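Casis has been singing together for 14 years now, and for most of them the basses have stood at the back by the radiators, quite happily.
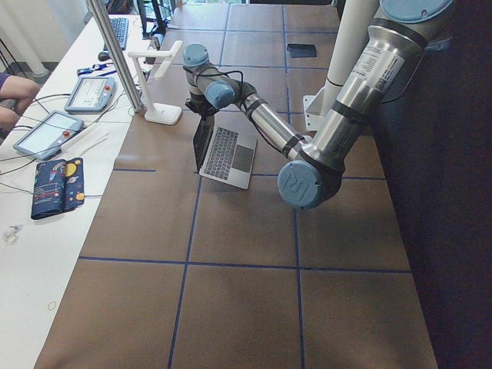
Robot arm over a taped tabletop.

In September they take on the Brahms Requiem – their biggest sing yet, with 50 voices and a borrowed organ.

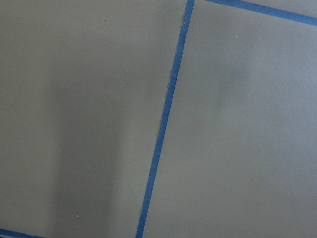
Ankica Angelovski remembers the first read-through fondly, and says the altos "came in a bar early and simply carried on, bless them". Rehearsals continue at Stornent.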